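Ticket 686: Breaker trips in the staff kitchen at Prurkham
Site: Trutham Community Services, Prurkham office
Opened by: Shahla Talebi
Assigned to: Kenneth Umali
Status: Resolved, follow-up booked for March
Priority: Normal (raised to High, then lowered again)

Original report

Power to the kitchen and the back corridor goes off without warning. It has happened several times now, usually in the morning but once in the late afternoon. When it goes, we lose the kettle, the microwave, the fridge and the printer in the corridor. The ceiling lights stay on. Flipping the breaker back brings everything up again, sometimes for the rest of the day and sometimes only for a few minutes. The labels inside the panel are handwritten and faded, so I can't tell you for certain which circuit it is. It's the third one down on the right.

Can someone look at this before the fridge is left off overnight?

Shahla

First reply, Kenneth Umali

Thanks, Shahla. Please don't reset it more than once in a row. If it trips a second time straight after, leave it off and run the fridge from an outlet in the meeting room. Use a heavy-gauge extension cord for that, a proper one, and keep it out of the doorway.

Can you tell me what was running each time it went? A rough note is fine. Also let me know whether the breaker feels warm, whether there is any smell near the panel or the outlets, and whether the GFCI outlet beside the sink has popped as well. The GFCI has its own small button and it's easy to mix the two up.

Reply, Shahla Talebi

No smell, and the breaker isn't warm. The GFCI by the sink hasn't popped. I put a sheet of paper on the fridge door and asked people to write down what they had on. Results so far:

8:10 a.m. Kettle and microwave together. Tripped.
8:45 a.m. Kettle alone. Fine.
12:20 p.m. Microwave alone. Fine.
12:30 p.m. Microwave, with the printer doing a long job. Fine.
4:15 p.m. Kettle, toaster. Tripped.
4:20 p.m. Reset, nothing on but the fridge. Fine until we left.

Finn Görtz says it also went once when he was only making toast, but he can't remember if the kettle was on. It may have been.
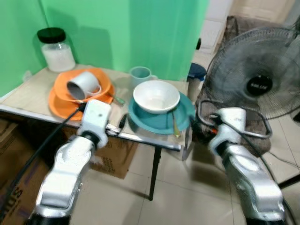

Site visit notes, Kenneth Umali

1. Panel. Opened the cover and traced the circuit. The third breaker on the right is a 15-amp single pole feeding every outlet in the kitchen apart from the one at the sink, plus the two outlets in the back corridor. Terminal screw was snug. No discolouration on the breaker or the wire.

2. Load. Kettle is rated at 1500 watts, and the microwave draws close to that when it's on high. Either one is fine by itself. Together they are well past what a 15-amp circuit will carry, and the fridge compressor adds to it when it cuts in. The toaster and kettle together give the same result.

3. Outlets. Checked each one with a plug-in tester. All wired correctly. The outlet behind the microwave was loose in its box and the plug sagged when I let go of it. Replaced the outlet and the cover plate.

4. Power bar. There was a power bar behind the fridge with the toaster and the kettle both plugged into it. The casing had yellowed on one side. I've taken it away. Please don't put another one in its place — small kitchen appliances should go straight into the wall.

5. Sink outlet. On its own 20-amp circuit with almost nothing on it. Tested the GFCI and it tripped and reset as it should.

What I changed

Kettle moved to the sink outlet, on the side away from the tap. Microwave stays where it was. Toaster now has the outlet by the door. Relabelled the panel with the label maker, so the circuit now reads KITCHEN / BACK CORRIDOR. Ran the kettle, microwave and fridge together for 8 minutes and nothing tripped.

The toaster and microwave still share a circuit. Please use them one at a time.

Reply, Shahla Talebi

Done, and I've put a note over the toaster. It has held for 2 weeks. Florian Leclerc asked whether we could have a second kettle for the corridor. I told him no for now, but is that something that could be wired in?

Closing note, Kenneth Umali

Not on the existing circuit. Savita Kushwaha has approved a quote from Skotwood for a separate 20-amp line to the microwave, and they can look at the corridor on the same visit in March. I'll open a new ticket for that work and link it to this one. The old power bar has gone to e-waste. Closing 686.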